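3.2 Soundpost fitting, second round

Sixteen violins in the second round, all student instruments, all from the same rental stock. Three were dropped before measuring (open seams, one loose bass bar). Posts were cut from a single spruce billet so that grain count wasn't another thing to worry about. Each post was fitted by the same luthier, Lleucu Gough, working from the inside curve of the top and not from a template. Template fits were tried in January and the ends never seated properly.

Strings were left at pitch overnight, then retuned in the morning. Players got each violin for 30 minutes. No talking between players. Bridge left alone throughout, same colour chalk mark at each foot so any creep would show up.

Post position is given as distance behind the treble foot. The makers we asked all had a favourite number and none of them agreed, so we went with the spread of thier answers. Moving the post closer to the foot gave a tighter, brighter E string in most cases. Moving it back, softer, and two players called it woolly. Not a large effect on the G. Shifting it sideways mattered more then we expected, see the next section.
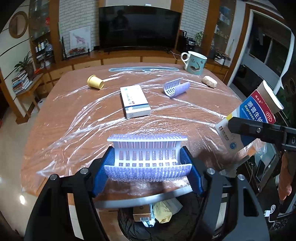

Figure 4. Ribbed plastic part held upright between blue gripper fingers, plastic-covered table behind.

Tension is the harder problem. A post that is a hair too long will lift the top over a season, and a dry Prairie winter makes it worse. Tight posts scored well on the first day and badly by the second visit. Could be the wood settling, could be the players getting used to it. We can't separate the two with the data we have.

Scoring sheets: 33 returned, a few with boxes left blank. Blanks were treated as missing, not as a middle score. One sheet had the violins in the wrong order and was fixed by going back to the Wednesday sign-in list. Listener scores from the back of the hall were kept apart from player scores, the two groups disagreed too often to pool. Humidity readings for the hall are in the appendix.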